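Levdale 2-litre slow juicer – ok but read this first

Had this since October, used it most mornings at 7ish before work so think I can give a fair veiw now. Bought to replace a Nyarko that died on me (motor, smell, end of story).

Good stuff first. Quiet. Much quieter than the old one, can run it with the kitchen door shut and the kids stay asleep. Carrots fine, apples fine, celery needs chopping short or it goes stringy round the screw. Ginger – small bits only.

Cleaning. Instructions say 2 minutes. More like 13 if you let the pulp dry on the mesh, which I do, every time. The little brush is rubbish, lost half its bristles in a fortnight. Old toothbrush works better.
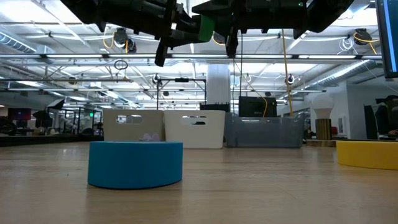
Storage bins along the back of the table, blue block in front.

Feed chute is narrow. Don't believe the "whole apple" thing on the box unless you buy very small apples. Also the lid has to click twice, if it only clicks once nothing happens and you stand there thinking its broken. Rang the shop in Trutville over that, bit embarassing. Nice lady called Leonie sorted me out.

Jug is a let down. Pours down its own front. I use a big mug now.

Leafy stuff – spinach comes out well if you roll it up tight, kale was hard work and mostly foam. Oranges I still do by hand, quicker.

Got it for 20 quid off in the sale, wouldn't pay full price. My sister has the Dundovero and says hers does kale no problem, but its dearer and takes up half the worktop.

Would I buy again, probably. Spare mesh would be nice in the box. Four stars, one off for the jug and brush.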